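How to check the denominator in a trial report

Apr 2, 2025
By the Erkcombe Numbers Group

Most people check the result of a trial by reading the percentage. I'd start with the number underneath it. A percentage is a fraction with its bottom half taken off, and the bottom half is where most of the damage gets done.

I'll use the Komex sleep tablet study, run at the Ayele clinics, as the worked case. The press notice said that 53 per cent of patients slept better after eight weeks. You need the full report, a pencil and a calculator.

Step 1. Find every headcount in the report and write them in a column, largest first. They may not be in the same place. With Komex, the number of people invited was in the methods section, the number enrolled was in a table, and the number who finished was in a footnote:

Invited: 3000
Enrolled: 1415
Finished eight weeks: 897
Reported sleeping better: 474

If the report has a flow chart, copy from that, then check it against the tables anyway. They don't always agree.

Step 2. Work out which number was used for the headline. Divide the good results by each of the others in turn. 474 over 897 is 52.8 per cent, so that's where the 53 came from. 474 over 1415 is 33.5 per cent. 474 over 3000 is 15.8 per cent, and I wouldn't use that one as a success rate, as more than half of those people never joined. It does tell you something about how picked-over the group was.

Step 3. Subtract the finishers from the enrolled. For Komex that leaves 518 people, or 36.6 per cent of those who started. Look for what the report says about them. "Lost to follow-up" is a label and explains nothing. You want reasons, and you want them split by group if there was a comparison group.

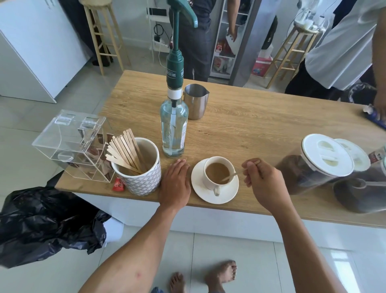 One reader of our February page objected that people drop out of studies for all sorts of dull reasons, such as moving house or getting a new job, and that treating every one of them as a failure is as unfair as leaving them out.

Fair enough. I don't know what happened to the 518 and neither does the reader. That's why there is a fourth step.

Step 4. Work out the two extremes. First suppose that none of the missing people slept better: 474 over 1415, which you already have as 33.5 per cent. Then suppose that all of them did: 474 plus 518 is 992, and 992 over 1415 is 70.1 per cent. The true figure for everyone enrolled lies somewhere between the two. Neither end is likely, but a gap that wide should make you wary of anyone quoting a single figure with a straight face.

Step 5. See whether the authors filled in the missing results and how. Carrying forward each person's last answer is common and I don't much like it -- it assumes that people stop changing on the day they stop turning up. Several methods tried side by side are worth more than one.

Step 6. Do it all again for the placebo group. The Komex notice didn't give one. Without it, even a spotless 53 per cent can't tell you what the tablet did, as plenty of bad sleepers improve on their own.

The Grernex worksheet has boxes for steps 1 to 4 if you'd like it laid out. Ignore its "quality score" at the bottom. I've never found out how it's worked out.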